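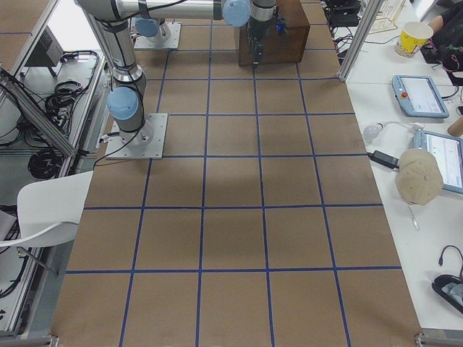
Aretti Hard Wax Oil, satin, one-litre tin

I bought this to redo a dining table that had gone dull and sticky under an old varnish. I'd used Pichon oil on shelves before and liked it, but my local shop had stopped stocking it and the Aretti was 33 pounds, so I gave it a go.

The tin says two thin coats. I put on 3, because the end by the window drank up the first one and looked patchy. Each coat went on with a lint-free cloth and I left 6 hours between them, as the instructions ask. It smells strong for the first evening. By the next morning I could have breakfast in the room with the window open.

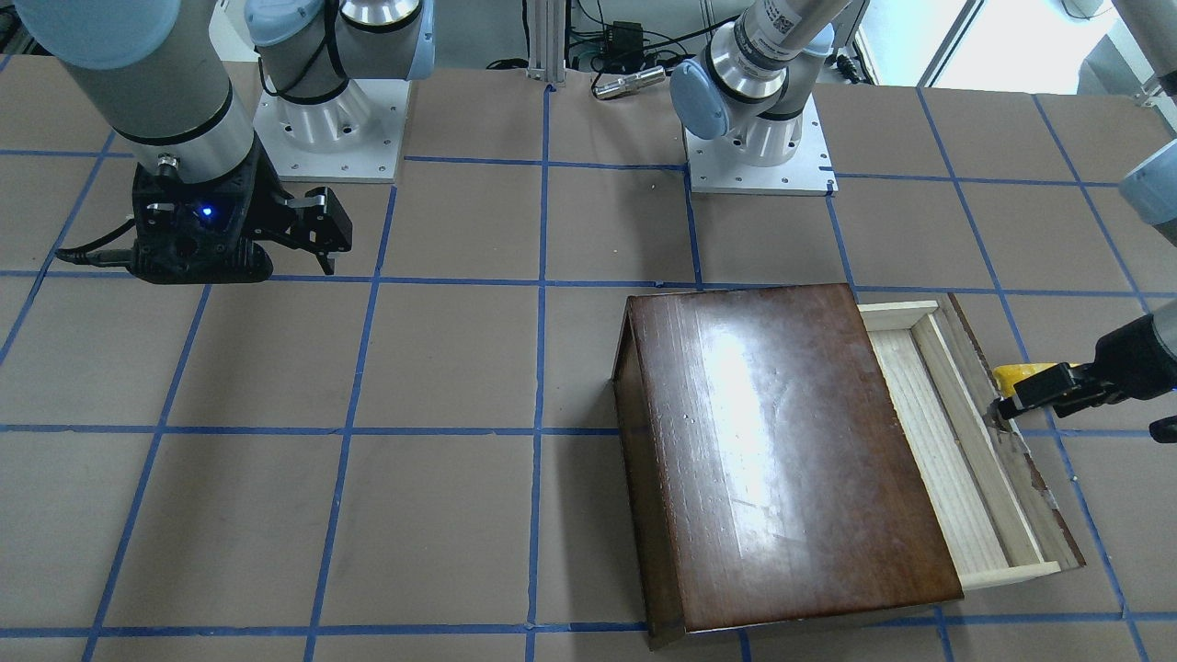

Sanding matters more than the oil does. I went to 180 grit with Skurna discs and stopped there. On a test piece I tried going finer and the oil sat on top and smeared.

The colour came up warmer than I expected, a bit more orange than the Pichon. If you want pale oak to stay pale, look elsewhere. Water beads well and a mug left overnight did no harm. Red wine left a faint ring, which came out with a light rub and a dab more oil.

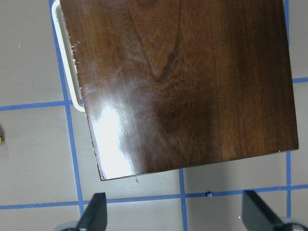

The lid is poor. It bent the first time I opened it and hasn't sealed since, so I moved what was left into a jam jar. There was plenty over, enough for a bedside table.

I ordered from Durnosar, item 3478, and it came well packed. Four stars, one off for the lid. I'd buy it again for a dark table.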